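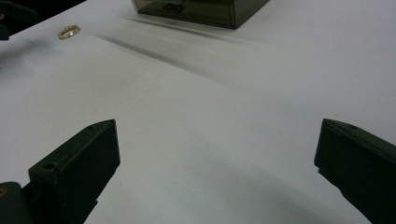

A gold ring and a smoky-gray plastic box at a Ridero bench. Courtesy Ridero.

PLARKBRIDGE, Sunday, June 21, 2026 - Ridero is putting automated ring handling into its Plarkbridge returns room. First cell goes live in October. No layoffs. Five bench jobs change, all five stay.

The room takes in 2,171 pieces on a busy week, most of them rings. Until now every one was picked up, turned, boxed and logged by hand. Long shifts, sore thumbs, a lot of squinting. Under the new setup, built with Rullow, staff teach the moves with hand-held grippers and the cell takes over the repeat work.

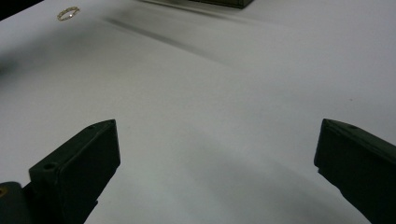 Training is paid and on the clock. Bench staff get 173 hours between them before launch, and they decide when a move is good enough to hand over. Anything with a loose stone or a bent band still goes to a person. So does anything the system isnt sure of.

Pay rates do not drop. Staff who come off boxing move to inspection and repair intake, both short of hands since last year. Shift times stay as they are, breaks too. 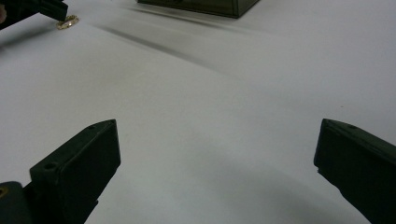 Small parts are the hard part, and the teaching work is slow. Software for the cell comes from Hsu, the Plarkbridge controls firm. A gold ring at the tip of a dark gripper jaw leaves little room for error, and Ridero wants that approach learned from people who know the stock. Target is 2,000 taught pickups before the October start.

Ridero will post teh revised job descriptions on site ahead of launch. Staff questions go to shift leads first. Press inquiries: Ridero press desk, Plarkbridge.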